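Brinberg College
Student Robotics Project: Cloth Handling with Paired Arms
Second progress report to the Nazari Education Fund
August 27, 2018
Prepared by Mehrangiz Kazemi, Project Lead

1. Purpose of this report

The Fund agreed in February to support a student project on the handling of soft materials by low-cost robot arms. Under the terms of the award, the College is required to report on progress, spending and any change to the plan of work. The first report dealt with recruitment and the purchase of parts. The present report covers the work done since then and sets out what remains to be completed before the award closes.

The Fund's officer, Ginette Arsenault, asked in her reply to the first report for more detail on what the students themselves are doing at the bench, and for a fuller account of the difficulties met. Sections 3 and 4 have been written with that request in mind.

2. Staffing and attendance

The project is taught by Kwadwo Ofori, with technical support from Giang Nghiêm. Mitra Hosseinzadeh joined as a part-time assistant after the first report and now looks after the software and the storage of recordings. Her post is paid for by the College and makes no call on the award.

Students work in four teams. Attendance over the period stood at 84 per cent, which is slightly below the level we had hoped for. Most absences fell in the weeks when coursework in other subjects was due. Mr Ofori has since moved the longer bench sessions away from those weeks, and the teams have agreed to keep a written handover sheet so that a missed session does not hold up the others.

3. Work at the bench

The task chosen by the students is the folding of a small cloth by two arms working from opposite sides of a table. It was preferred to the original proposal, which was the stacking of blocks, after a vote in the first month. The Fund was told of this change at the time and raised no objection.

Each practice run begins with the cloth dropped in a heap on the white table top. The arms must first take hold of it, then open it out, and only then attempt a fold. Early in the period the teams placed the cloth flat by hand before starting, and this gave results that looked better than they were. Since the change to a crumpled start, the rate of complete folds has fallen sharply, but the teams have learned a good deal more from each attempt.
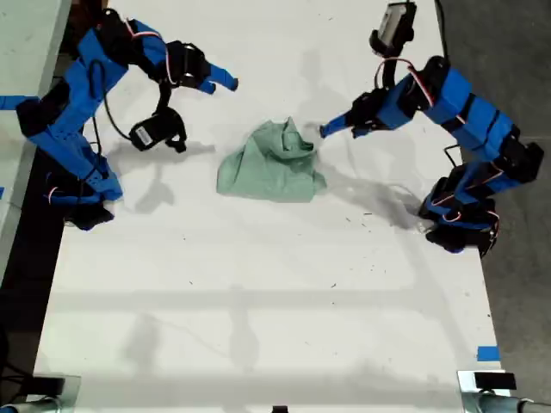

Figure 1. The two arms on either side of the cloth, each with a camera at the wrist.

The students put the arms together from printed and bought-in parts. Assembly took longer than planned, chiefly because several servo motors had been given the wrong identity numbers and had to be removed and set again. Wiring was also redone on both arms after loose connectors caused one joint to drop out during a demonstration to parents.

A total of 113 practice runs had been recorded and checked by the end of the period. The target for the whole award is 600. We recognise that this is a wide gap. The first part of the period was taken up almost wholly with repairs and calibration, and recording began late. The present pace is much better, and a revised timetable is given in section 6.

4. Difficulties met and action taken

Grip. The bare plastic fingers slid over the cloth and often closed on nothing. The teams tried several coverings and settled on blue tape, which is cheap and can be changed within a session. It wrinkles and lifts with use, and the students now check it before each set of runs. A moulded finger cover from Prilitz has been ordered for comparison, but had not arrived at the time of writing.

Choice of grasping point. Much of the students' discussion has been about where on a heap of cloth an arm should try to take hold. Two approaches are being compared. In the first, the arm goes for any corner or peak that stands up from the heap. In the second, it goes for an open fold at the side, where one finger may pass beneath a layer. The peak is easier to find. The open fold has given a firmer hold in the runs reviewed so far, although the number is too small for the teams to draw a conclusion. 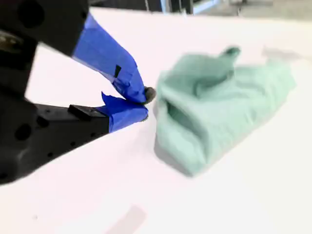
5. Learning and assessment

Each student keeps a project log, which is read by Mr Ofori every fortnight. The logs have improved considerably. In the early entries students tended to record only whether a run had succeeded. They are now expected to note the starting state of the cloth, the point at which the run went wrong and what they would change. Two students whose written English is still developing have been allowed to give part of their log as a spoken recording, and this will continue.

Reviewing recordings has become a regular part of the timetable. Teams look at the wrist camera pictures from another team's runs and mark the moment at which they believe the cloth was properly held. Disagreement is common. A close view will often show fabric gathered at the fingertip without making it plain how many layers have been caught, and the students have had to agree a written rule for such cases.
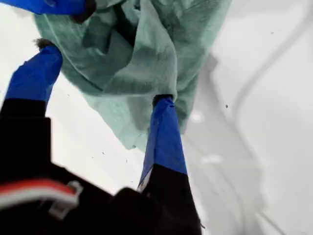

The rule was drafted by the students and approved by Miss Hosseinzadeh with small changes. It has been applied to all runs recorded since, and the earlier runs are being marked again so that the whole set is treated alike. This work is slow, and one session in each fortnight has been set aside for it.

Formal assessment will consist of a group presentation and an individual written account. The College's external adviser from Nilerance has agreed to attend the presentations and to give comments to each team.

6. Spending and plan for the next period

Spending on parts is within budget. Replacement servo motors have cost more than was allowed for, and the difference has been met from the travel heading, where little has been used. We ask the Fund to confirm that this transfer is acceptable.

In the next period the College intends to:
- run two recording sessions a week, with teams taking turns at the bench;
- test the moulded finger cover against tape under the same conditions;
- finish marking the earlier runs under the new rule;
- hold the team presentations and send the Fund a copy of the slides.

Should the number of recorded runs still be well short of the target at the halfway point of the next period, we will write to Ms Arsenault with a proposal for a lower figure. Receipts and the full attendance record are held by the project office and can be sent on request.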